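Humidity, again

The hygrometer in the shop read 18 percent one morning in January, which is the lowest number I have logged since I started keeping track. The furnace had been running most of the night. By evening the lid I glued up before the holidays had a visible cup across its width, and the sliding dovetail on the Ferkari cabinet would not move at all.

I have been using two sensors. One is the Sketness unit that hangs by the door, the other is a cheap dial gauge. They disagree by several points at the dry end. I ran a salt test on both: table salt and a little water in a bottle cap, sealed in a bag with the sensor overnight. A saturated salt solution should settle near 75 percent. The Sketness read 70. The dial read higher than it should and kept drifting, so it is now in a drawer.

That gives one correction point at the wet end and tells me little about the dry end. Magnesium chloride would give a second point near 33 percent. I have not bought any yet.

The arithmetic for movement is simple enough. Take the width of the board, multiply by the change in moisture content, multiply by the coefficient for the species and the cut. For flatsawn hard maple the usual figure is 0.00353 per percent. A panel 18 inches wide that drops four points loses about a quarter inch across the grain. Along the length you can ignore it.

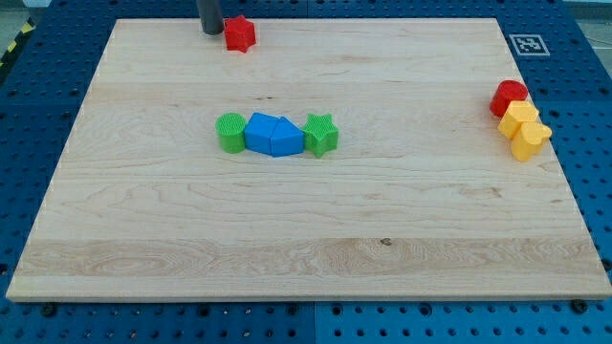
Seasonal movement is the reason I no longer trust a flat panel on the day it is surfaced. Air has to reach both faces at the same rate, or the drier side shrinks first and pulls the edges up. A solid bench top is bad for this. A perforated one like the blue table under this maple at least lets some air in from below, though I would still put stickers under anything left overnight. Swirled grain like the band with the small knot is also where I would check first with a straightedge.

Finish slows the exchange but does not stop it. I used two coats of Trikanance on the Vaněk shelves, both faces, and they still moved – just later than the bare offcuts did.

Next on the list is a small humidifier on a timer. Target is 40 percent, and I will log it through the end of the heating season.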